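Ticket 130: Replacement finger pads and spare grippers, budget request
Opened by: Magdalini Gavalas
Assigned to: Glenys Gilchrist
Site: Clostmont
Status: waiting for quote
Priority: normal

Magdalini Gavalas, March 10, 2026
Hello Glenys. I open this ticket because I must send the equipment plan for the hand-held grippers to purchasing, and I have a problem with the numbers. We have 13 units on the list. Four of them are reported with pads that slip on fabric. The operators write "gripper bad" in the log, but I think the gripper body is fine and only the pads are finished. If I am right, we do not need four new units, only pads. Before I ask for money I would like a second opinion.

What I checked until now:
- Jaw travel on all four units: full, no sticking.
- Screws on the frame plates: tightened again, no change.
- Pads cleaned with the wipes from Ikosus: better for one shift, then the same complaint.
- Pads exchanged with a good unit: the problem moved together with the pads.

Glenys Gilchrist
Thanks, the last check is the useful one. If the problem follows the pads, do not order complete units. Which materials are they slipping on? The price depends on this, as Jurčo sells the soft pad and the hard pad separately and the soft one costs more.

Magdalini Gavalas
Mostly on brushed and felt-like fabric, when the piece is big and the jaws can take it only at the underside. Small boxes are no problem at all. I attach one from the fabric work.
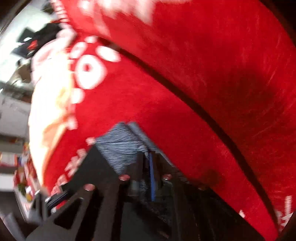
Can the pads be bought one by one, or only in sets?

Jurčo sells them only in sets for one complete gripper, and the smallest order is four sets.

Magdalini Gavalas
Then four sets would cover the units with the complaint, but nothing stays in the drawer. In December we waited a long time for delivery and two people had no tool to work with. I would like to put spare sets in the plan also. Is there any rule how many?

Glenys Gilchrist
No fixed rule. I would take one set for every unit on the list and keep what is left after the repair. The budget line for small parts at Clostmont is 1000 for the half year and nearly half is spent already, so please ask for the price of both quantities. If the larger one does not fit, we split the order.

Also ask Zirnov. Their pads have the same mounting, but I have not tested them on soft fabric, so buy only the minimum for a trial and do not put them in the main order yet.

Magdalini Gavalas
Understood. I wrote to both suppliers. In the request I asked for:
- price for four sets and for 13 sets, soft pad
- delivery time for each quantity
- shipping cost as a separate line
- how long the pads can be stored before the material gets hard

The last point I added myself, because the old stock we found in the cabinet was not flexible anymore.

Glenys Gilchrist
Good. Please change the title of the ticket, it says spare grippers and purchasing will think we want complete units. I keep it open until the quotes arrive.

Magdalini Gavalas
I have no permission to edit the title. Can you do it from your side?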